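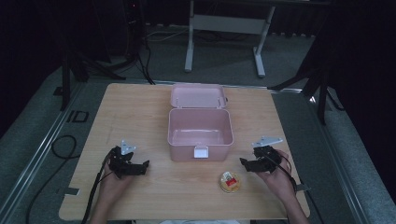 The pink box, lid up, waiting for somebody to make a decision.

In Defense of the Empty Box

By Chantal Gagnon
Jun 22, 2021

I want to talk about empty boxes, and I want to do it before my sister reads this, because she thinks I have too many of them. She's a "why is there a box in the closet with nothing in it" person. I'm a "because something is going to need it" person, and we have been having this conversation since we shared a bedroom.

My position is simple. Every home should have at least one decent lidded box, plastic, pastel if you like, that has no job. Don't label it. Don't tuck it on a shelf behind the towels where you'll forget you own it. Leave it out on a table with the lid open and see what happens to the rest of the room.

I came to this the hard way. Last January I got very excited about organizing and bought a whole set of bins from Walero (they were on sale, I'm not made of stone) and then sat down with the label maker and gave every one of them a name before a single thing had gone in. BATTERIES. RIBBON. CABLES, SMALL. I had a bin called TRAVEL, and I had not been anywhere! By spring the ribbon bin was full of batteries, the battery bin held a bag of rice cakes and one glove, and I was opening nine lids to find a pair of scissors.

My friend Wanda Wróbel came over, looked at the whole wall of it and asked me what I was so worried about losing. I didn't have an answer. I still think about that question more than I'd like.

What I do now is much lazier and it works better. One open box, one table, and I put the stray things next to it first. Next to it, not in it. That's the part people skip. You come in with a little tub of something from the store, one of those round ones with a clear lid and a shiny rim, and the temptation is to drop it straight into whatever has a hole in the top. Set it down in front of the box instead and look at it for a second. Is it food? Then it goes to the kitchen, or it gets eaten, and either way the box never had to be involved. Snacks are the great enemy of the storage box. They go in as a treat for later and come out as an archaeological find.

I know how this sounds. Jui-lin Tse, who runs the swap shelf on Kennedy Street and has strong feelings about everything I write, told me that an open box is just a pile with walls. She wants lids shut and things put away by bedtime. And fine, for some people a shut lid is restful! I've seen her place and it's gorgeous. But I've noticed that a closed lid does something sneaky to me – it makes me feel finished. I click the little latch and walk off very pleased with myself, and whatever was inside stops existing until I move house. With the lid standing up I can see right down to the bottom, and if there's junk in there, I have to look at it while I drink my coffee.

There's also the matter of size, and here I'll get cranky. The stores want to sell you huge tubs. I've got two in the basement big enough to bathe a dog in, and I can't lift either one. A box you can carry with both hands and set down on a table is worth more than any of them, since you'll do the sorting sitting down, in good light, where you might even enjoy it. Nobody has ever enjoyed sorting on a basement floor. My knees certainly haven't.

And yes, hinged lids over loose lids, every time. I've lost so many loose lids. There's one from an old Ratine cake carrier that has been missing through two apartments, and I kept the bottom half for years out of pure stubbornness. A hinged lid can't wander off. It may snap one day, plastic does, but at least you'll know where both pieces are.

My sister's last argument (she has plenty) is that an empty box is wasted space, and space costs money. I did the math on my rent once to prove her wrong, and it came to less than the 24 dollars I'd spent on label tape, so I consider that settled. She doesn't.

So if you've got a free evening, clear off a table, tip out the box you've been ignoring and leave it empty for a week. Let the family ask about it. Mine asked for three days straight and then my son put his library card in there, and he has known where it is ever since.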